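**Ticket 64: oval table in the front room, "rocks" and leaves marks**

Opened by: Grigore Husar
Assigned to: Lionel Yeoman
Status: open, see last entry
Supplier: Zatis (table), Humum (polish)

**Reported problem**

White oval table, marble-look top, rocks when you lean on the near edge. Second complaint in the same message: small round marks on the top that "come back" after cleaning. Grigore wants Zatis to replace the whole table.

**Entry 1 (Lionel), 1st June**

Went up and leaned on it. It does move. Not much, and only when you push down on the near side. I'm not convinced this is a table fault. The table has been in three different spots since spring and it was never leveled in any of them, as far as I can find out.

The marks I could not find. I looked with the ceiling lights on and then with my phone flashlight held low. I found gray veining, which is part of the pattern and will not wipe off no matter what you spray on it. Grigore, please put a bit of masking tape next to a mark the next time you see one.

**Entry 2 (Grigore)**

It is not the veining. I know what the veining looks like. The marks are round, the size of a dime or a bit bigger, and they show up where things get stood on end. Also the vase end is worse than the other end. I think the finish is soft and Zatis sold us a bad top.

**Entry 3 (Lionel)**

Phoned Zatis. They asked three times whether we use a polish. We do, the Humum spray, because somebody liked the smell. Zatis say any silicone polish can leave a film, and anything you set down on the film leaves a ring. They would say that, it gets them off the hook. But it is cheap to test, so:

1. Wash the top with warm water and a drop of dish soap. Two cloths, one wet, one dry.
2. No Humum on it until this ticket is closed. I have put the can in the closet.
3. Leave the vase where it is, against the wall. If the marks are from vase water we want them to keep happening in one place.

**Entry 4 (Lionel)**

Leveling. Checked the floor with the long level. The floor drops toward the door. I can slide a folded index card under the level at that end, so of course the table rocks. Put felt pads under the base on the low side and tightened the bolts underneath. One bolt took almost a full turn.

The bolts were supposed to have been checked by Isport when they delivered it. The delivery sheet has a tick in the box. I don't put much weight on ticks in boxes.

Leaned on it again afterward. Still a very slight give, much less than before. Grigore says it is the same as before. I don't agree, but I'll go by a test instead of either of our opinions.

**Entry 5 (Lionel)**

The test: stand a small wooden peg upright on the top, clear of the vase, and get on with normal work at the near edge. If the table really rocks the way the ticket says, the peg should fall over pretty quickly. If it stays up, I'd like the word "unusable" taken out of the report. Nineteen minutes per run, which is how long Grigore says he can stand working there.

The peg also tells us something about the marks, since it is exactly the kind of thing that gets stood on end. 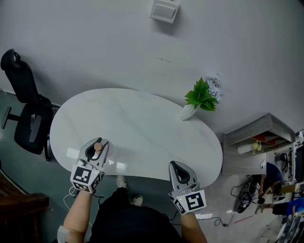
*Peg upright on the washed top, vase left in place at the wall.*

**Entry 6 (Grigore)**

A peg is not a coffee cup. I'd also point out that the top still looks streaky near the front edge.

**Entry 7 (Lionel)**

Streaky near the front edge is the ceiling lights. It's a glossy top and it reflects. Move your head and the streaks move too.

Fair point on the cup. Will do a run with a full one, on a saucer.

Liang, who sell the sealer Grigore has been asking for, sent a quote. I'm not ordering it. Their own sheet says to strip any polish first, and we don't know yet if there is polish left on there. Sealing over a film would be paying money to keep the problem.

**Still open**

- Cup test, near edge, same length of run.
- Grigore to tape any mark he sees. No tape so far.
- Zatis want a photo of the underside with the bolts before they'll talk about a replacement. I'll take it when I next have the thing tipped up, and I need a second person for that.

Ticket stays open. Priority lowered from high to normal. Grigore objects to the change and I've noted it.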